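Robotics Lab, Unit 4
Comparing grippers on table objects
Handout for the lab session, Whitelaw building

What you should know before you come

Please read this handout before the session. The time at the table is short, and the group which reads first always gets more trials. You need the notes from Unit 3 (contact, friction, grasp width) and a calculator. The software is already on the lab computers.

4.1 Why we compare

In the lecture we spoke about a gripper as if it had only two numbers, the opening and the force. In the lab you will see that these numbers are a weak guide. Two grippers with the same opening can behave very differently on the same object, because the shape of the finger and the size of the body behind it decide from which side the arm can come. A large body needs free space. A thin finger needs less space, but it also gives less contact.

So the question for today is a practical one: for a given object in a given place, which approach is possible, and how often does the grasp hold?

4.2 The object set

We use things from a breakfast table. They are cheap and everybody knows how they feel in the hand, so you can make a prediction before the arm moves. The set mixes a tall box with flat sides, round food, and dishes where only the rim is easy to hold. Some objects stand close together or hide each other partly. Do not move them apart. The crowding is a part of the exercise.

Look at the cereal box with one finger of the gripper just above its top edge, and then at the apple, partly hidden behind the pink bowl. For the box, ask how wide the fingers must open. For the apple, ask first which directions are free.

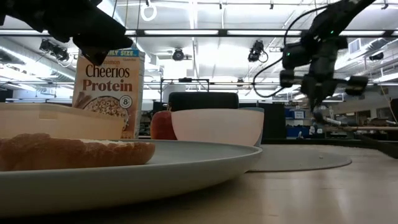
4.3 Procedure

1. Choose the object and write down your prediction (holds, slips, cannot reach).
2. Select the controller. Group A starts with Cetasico, group B with Hisunside. You change after the break.
3. Move the arm to the start pose at low speed. One student keeps a hand at the stop button.
4. Close the gripper, lift, wait, and put the object down in the same place.
5. Write the result immediately. A result written from memory is not accepted.

For dishes, try the rim first and the outer wall second. For the box, try one grasp from above and one from the side — the results are often not the same.

4.4 Data from the earlier course

The log from the Pustivstead course has 2741 trials. Of these, 544 are marked as slips and 234 as "cannot reach". All other trials are marked as holds. Calculate the three rates and compare them with yours. Be careful: that course used an older finger pad, and the objects stood farther apart.

4.5 What to hand in

One page for each group, with your table of results, the three rates, and a short paragraph about one prediction that was wrong. Write which controller you used for each trial. The page is due before the June review, in the box next to the lab door.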